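Home | Courses | Handouts | Reading List | Contact

Filed under: Indoor Plants, Beginners

Bevent Evening Classes
Houseplants for People Who Have Killed Them Before
Handout 2: Moving, grooming and generally bothering a pothos

Last session we covered watering, meaning we covered stopping. Several of you have since reported that your plants look better. Please keep up the neglect.

Tonight is about handling. Most pothos damage I see in this class has nothing to do with light or feed. It comes from affection. People pick the plant up by its leaves, carry it to the window, change their minds and carry it back.

Where to hold it
Take the weight low down, under the pot or the root ball. If you must steady the top, gather the stems loosely near the base. A leaf stalk will bend a good way before it snaps, and then it snaps. If you are working on a single cutting, support it from both sides and keep it close to the tabletop. A cutting dropped two inches forgives you. A cutting dropped on tile holds a grudge.

Your work surface
Any table will do as long as you clear a space in the middle. Put other plants at the far end, especially anything feathery, as it will catch on your sleeve and come along. Good wood wants newspaper over it once there is soil involved. I learned this on a table belonging to my mother-in-law and the subject still comes up in June.

Grooming, in order
Pull off yellow leaves first. Wipe the green ones with a damp cloth, one hand underneath each leaf. Skip the leaf shine – the Thibodeaux booklet recommends it, and the Thibodeaux booklet also recommends talking to ferns. Turn the plant a quarter turn before you set it down, or it will lean toward the window like someone waiting for a bus.

Cuttings
Cut just below a node. The node is the small brown bump you have been mistaking for a disease. Strip the lowest leaf, stand the stem in water and leave it alone for about 22 days. Lifting it out every morning to check for roots is a hobby, and a bad one for the roots.

For next time
Bring one cutting, one small pot with a drainage hole, and scissors that have not been used on pizza. Read the Skudholm notes on potting mix, first half only. The second half is about orchids and will upset you.

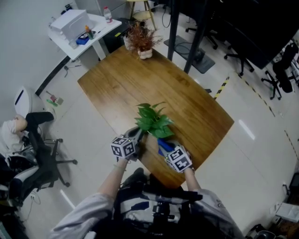

Pots without a hole can be swapped at the front desk, while they last.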